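招募帮手：社区小灶间“做饭搭把手”日常帮忙与布置伙伴

各位邻居、各位路过看到这则消息的朋友，大家好！

我们是弗兰代尔（Flandale）小灶间，开在丹内克斯（Danex）楼二层走廊尽头，门牌208。说是小灶间，其实就是一间屋子、几张长桌、几口电饭煲，再加上一群爱吃也爱张罗的人。平日里我们给楼里和附近几条街的老住户、带孩子的家长、刚搬来还没置办厨具的年轻人做些简单的热饭，也办一点小小的做饭课，教大家怎么用最普通的电饭煲煮出一锅像样的米饭，怎么把剩饭收好，怎么把一张用过的桌子收拾得让下一个人愿意坐下来。

春天这一季的活动三月开始，来报名吃饭和上课的人比去年多了不少，我们手忙脚乱，很想添几位新伙伴。下面写得有点长，请您多担待，慢慢看，看到哪一条觉得“这个我行”，就可以来找我们了。

一、我们想找什么样的人

煮饭帮手。主要管米和电饭煲：量米、淘米、加水、按时开盖松饭、盛饭，最后把内胆洗净擦干放回去。您不必是大厨，我们这里手艺最好的那位，刚来的时候连水位线都看不懂，现在闻味道就能说出饭还差几分钟（她自己这么讲，我们姑且信她）。不过有一样请您留心：内胆是不粘的，盛饭只用木勺或塑料饭勺，不要用金属勺，也不要用钢丝球。以前刮坏过一个，大家心疼了好久。

桌面与收纳帮手。管长桌、餐具、抹布、瓶瓶罐罐和插线。开课之前把桌子擦一遍，电线理到靠墙的一边，别从人走路的地方拖过去；下课以后把东西归位，柜门上都贴着标签，照着放就好。喜欢整理的人在这里会很快乐，真的，上一季有位伙伴把调料架重排了一遍，我们到今天还舍不得弄乱。

墙面布置帮手。这一条是今年新加的。我们喜欢在屋里挂布、贴字，让来吃饭的人一进门心情就亮一点。要做的事有挂背景布、用图钉固定上沿、把彩色泡沫字贴上去、过一段时间重新绷一绷松下来的地方。需要上矮梯，所以请恐高的朋友选别的岗位，不要勉强。手巧的、爱琢磨颜色的、家里有小朋友总做手工的，都特别欢迎！

小课堂助教。每堂课坐得下的人不多，讲课的人在前面演示，助教在旁边照看，帮学员看看米量对不对、盖子扣好没有，提醒大家别把手伸到出蒸汽的地方。如果您会说两种以上的语言或方言，请一定写在报名信里，我们的学员来自天南地北，多一种话就多一份亲切。

二、时间和待遇

每次帮忙三个小时左右，上午班和下午班都有，可以只选一种，也可以换着来。我们希望您至少能坚持到这一季结束，每个月来四次就很好，多来当然更高兴。

煮饭帮手和小课堂助教是计酬的岗位，每次补贴80元，按月结算，连同交通卡一起发。桌面与收纳帮手、墙面布置帮手每季一次性发放410元，材料费另外实报实销，请保留小票。四个岗位都管一顿饭，吃什么要看当天锅里有什么，米饭管够。

这一季我们给全部帮手准备的材料与工具预算是2,000元，由里利尔（Rilier）杂货店赞助了其中一部分，在此谢谢店里的各位。围裙、隔热手套和布置用的图钉、胶、泡沫字都由我们提供，您人来就行。

三、几条要求，说在前头

年满十八岁。十六到十八岁的朋友也可以来，请家长签一张同意书，岗位以收纳和布置为主。

碰食物的岗位需要健康证。手上没有也不要紧，先来报名，我们会告诉您到哪里办，办证的费用凭票报销。

头发请扎起来或戴帽子，指甲剪短，不戴戒指和手链。鞋子要防滑，厨房地面有水的时候可不讲情面。

临时来不了请提前一天说一声。谁家都有突然的事，我们完全理解，只是早一点知道，就能早一点找人顶上，不至于让一个人守着好几口锅。

请善待每一位来吃饭的人。有的老人家话多，有的孩子挑食，有的朋友第一次来很拘谨，添饭的时候多问一句“够不够”，他们会记得您的。

四、怎么报名

请写一封短信给我们，纸的也行，邮件也行，说说您叫什么、住得远不远、想做哪一个岗位、哪些时段方便。不需要简历，更不需要照片。如果您愿意，也请写一写您家里煮饭的习惯，比如爱吃软一点还是硬一点，锅底的锅巴留不留。这一段不算考核，纯粹是我们想看。

纸质信请投到楼下莱尼汉（Lenihan）信箱，就在电梯左手边；也可以直接上楼到208，交给当班的人。电子邮件的地址印在楼下布告栏的同一张通知上，带撕条，撕一张走就好。

负责这次招募的是帕尔文·拉沙里（Parveen Lashari），岗位安排和时间上的问题都请找她。布置方面的事情找马哈姆·布托（Maham Bhutto），她对颜色很有主意，您要是也有主意，两个人大概可以聊一下午。

收到来信以后，我们会约您到灶间坐一坐，看看屋子，试着煮一锅饭，或者试着贴一个字，前后不到一个钟头。这一趟没有对错，主要是让您看看喜不喜欢这里的气氛，也让我们认认人。合适的话，当天就可以定下第一次来的时间。

五、大家常问的几件事

可以和朋友一起报名吗？可以，我们尽量排在同一班，只是上矮梯的时候，请一个人扶着，别两个人都上去。

可以带孩子来吗？煮饭的班次不方便，布置的班次可以，请坐在离炉灶和电饭煲远的那一头。

没有经验会不会拖后腿？不会。前两次都有老伙伴带着，您只管多看多问，问十遍也没人嫌烦。

可以只来试一次吗？可以，试过以后觉得不合适，跟我们讲一声就好，饭照样请您吃。

能不能带自己家的米或者电饭煲来？米可以，请带没拆封的；电饭煲请先跟帕尔文说一下，插座有限，要排一排位置。

啰啰嗦嗦写了这么多，谢谢您看到这里。门开着的时候请随便进来看看，哪怕暂时没空报名，坐下喝杯水也好。期待见到您！

弗兰代尔小灶间 全体伙伴
2/14/24

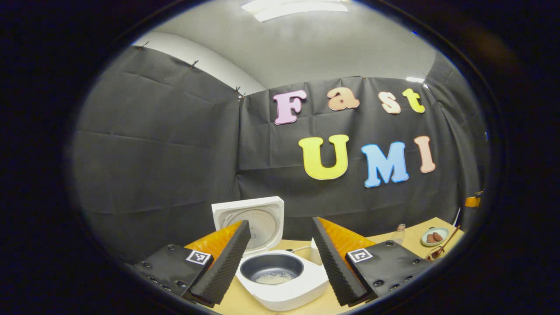

黑布上的彩色泡沫字“Fast UMI”，桌上是开着盖的白色电饭煲，锅底有一层米饭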